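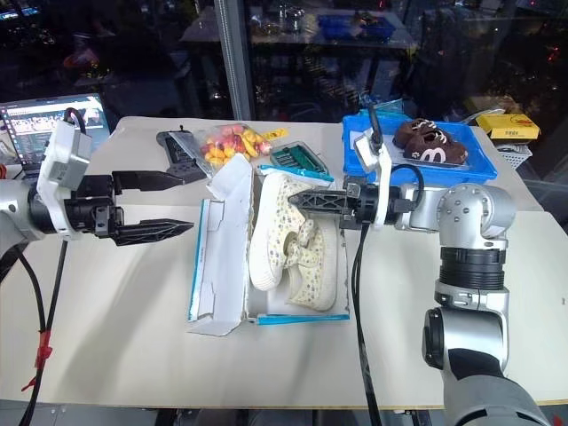
Ticket reopened, sorry! I'm still trying to e-file our appeal bundle in Habte v Jaltov and the court portal still won't have it. I've got the PDF open on my laptop with the filing guide next to it, and by now I'd happily spread the lot out on a big white tabletop like that one and page it by hand. The bundle is just over 400 pages, the guide allows 700, so it can't be the length.

What I've tried so far:

- Uploaded as one file. It gets to the end, then **"Error 13: index not recognised"**.
- Split it into 5 parts. Parts one to four went in fine, part five (the witness statements) gave the same error.
- Took the bookmarks out and put them back in with Kevska — no change.
- Switched browser, cleared everything, logged in again. Same.

Nidis support told me in October that the index has to be typed text and mine was a scan, so I've retyped it. Still Error 13, but now it comes up straight away (progress, maybe?).

Could someone check whether the portal is still holding my old index? And please don't delete the four parts that went through — I don't fancy doing those again.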